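Ticket 81 - Kitchen arm parks over the range and won't hand back
Site: Plondska staff kitchen
Opened by: Érica Brandão
Assigned to: Alvar Backlund, Jisetti support
Status: Open, waiting on site

Érica, 6:40 am
Hi Alvar, me again! The arm stopped over the cooktop partway through the breakfast run and the tablet says "handover pending". I pressed Accept and it just sat there. Restarted the tablet, same thing. It did this 8 times in December and I've stopped telling the crew it's a one-off.

Alvar, 7:15 am
Thanks Érica. Is the stop button out? And which profile is loaded, Lins or the old one?

Érica, 7:32 am
Button's out, I checked it twice. Profile is Lins. The old one never did this, but it was slower and we got 19 plates out before the first shift when we needed 40, so please don't send me back to it!

Alvar, 8:05 am
Fair enough. Could you run the same job in the simulator? If it stops in the same spot, I can leave your real kitchen alone and look at the profile.

Érica, 9:50 am
Done, and yep, same spot, out over the grates with the message up. So I'd say it isn't our wiring.

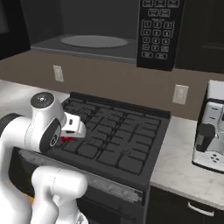
While I've got you, the bigger headache is what the waiting does to people. Before the arm, whoever was on earlies cooked and that was that. Now they prep, then they stand by for a handover, and they can't wander off to do the dishes in case it wants them. Two of mine have asked to go back to the old roster. I like the thing, I really do - my wrists are so much better - but the job has turned into minding a tablet and it wasn't sold to us that way.

Could the handover beep, or go to the pager like the one at Standutberg does? Then they could get on with something else.

Alvar, 10:20 am
I've got it stopping on my side too. Looks like Lins asks for a second confirmation and the tablet never shows it. Pager alerts are a setting, I'll turn them on with the patch. Please cook by hand until then.

Érica, 10:26 am
Will do. Apron's on. Can you send the patch after lunch, not during?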